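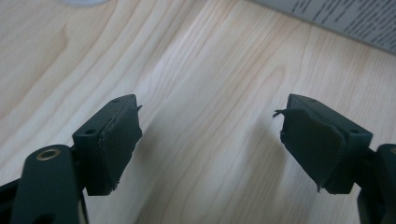

¿Cuánto tiempo puede permanecer colocado un torniquete antes de intentar convertirlo a vendaje compresivo?

Dentro de las 2 primeras horas, si el herido no está en shock, se puede vigilar la herida y no se trata de una amputación. Pasado ese plazo la decisión corresponde a personal con medios para controlar la reperfusión.

Foro Dustunley > Sanidad en zona remota > Hemorragias
Tema: Conversión de torniquete con evacuación larga
31 de mayo de 2020

sanitario_norte
Abro tema separado porque en el de botiquines se estaba mezclando todo. Estoy revisando el procedimiento escrito de mi unidad y la parte de conversión ocupa tres líneas. El supuesto es un herido en extremidad inferior, torniquete alto y apresurado sobre la ropa, evacuación terrestre de 120 minutos en el mejor caso. El texto actual dice "no retirar hasta llegar al hospital". Me parece anticuado para esos tiempos. ¿Qué tenéis vosotros por escrito?

Gallagher_M
En la nuestra hay dos pasos distintos y conviene no confundirlos. Primero, reemplazo: se expone la herida, se coloca un segundo torniquete directamente sobre la piel, unos dedos por encima de la lesión, y se afloja el alto. Segundo, conversión: se empaqueta con gasa hemostática, presión directa, vendaje compresivo y se afloja despacio observando. El torniquete aflojado se queda puesto, sin tensión, por si hay que volver a apretar.
Marcus Gallagher

pinza_kocher
No estoy de acuerdo con meter la conversión en un procedimiento general. En un curso interno en Delacroix se planteó a personal con formación básica y la mayoría aflojaba sin haber empaquetado bien. Con un solo sanitario y varios heridos, prefiero un torniquete de más durante dos horas que un resangrado en la caja de un camión a oscuras.

sanitario_norte
Entiendo la objeción, pero el caso que planteo no es de dos horas. Son 120 minutos de trayecto, a los que hay que sumar extracción y espera. Nos vamos fuera de la ventana sin que nadie haya mirado la pierna.

pinza_kocher
Entonces escribe un punto de revisión obligatorio, no una conversión obligatoria.

r_sabbagh
Lo de pinza_kocher es razonable y además compatible con lo anterior. Nosotros lo redactamos así:

- Hora de colocación escrita en el torniquete y en la tarjeta.
- Primera revisión en cuanto la situación táctica lo permita.
- Si hay shock, amputación o imposibilidad de vigilancia, no se convierte.
- Un intento fallido se anota y se vuelve a apretar.
- Más de 6 horas: no se toca fuera de un centro con monitorización y laboratorio.

Sobre la temperatura: tapad al herido pero dejad el torniquete a la vista. En las prácticas de marzo hubo que destapar mantas dos veces para encontrarlo.
Rasha Sabbagh

tubo_endo
¿Y el volumen de sangre perdida? En el borrador que circula por aquí alguien ha puesto "convertir si la pérdida estimada es inferior a 500 ml". No le veo base.

Gallagher_M
Yo lo quitaría. La estimación visual sobre tierra o sobre uniforme es muy mala. Pulso radial y estado mental, en un herido sin traumatismo craneal, dan más información y se pueden repetir durante el traslado.

tubo_endo
De acuerdo, lo propongo así. Otra cosa, ¿alguien usa la tarjeta Gideck? Nos han llegado 37 y el hueco para la hora de la segunda revisión no existe.

r_sabbagh
Las usamos. Escribimos la segunda hora en el reverso, con rotulador permanente. Las Dutus traen dos casillas, aunque el papel aguanta peor la lluvia.

pinza_kocher
El reverso no lo lee nadie en recepción. Lo he visto varias veces: se copia la primera hora y se da por hecho que el torniquete lleva apretado desde entonces. Si se ha aflojado y reapretado, eso hay que decirlo de viva voz en la transferencia.

r_sabbagh
Se dice de viva voz y se escribe. Una cosa no quita la otra.

sanitario_norte
Resumo lo que voy a llevar al borrador: reemplazo y conversión en apartados separados, revisión obligatoria antes de las 2 horas, contraindicaciones en lista, fuera la cifra de pérdida. La conversión queda limitada a personal con prácticas acreditadas. Sigo sin tener claro cuántos intentos permitir.

Gallagher_M
Uno. Si resangra con un empaquetado correcto, se aprieta y se evacúa.

pinza_kocher
Con eso puedo vivir. Añade que el analgésico va antes de manipular, en el nuestro faltaba.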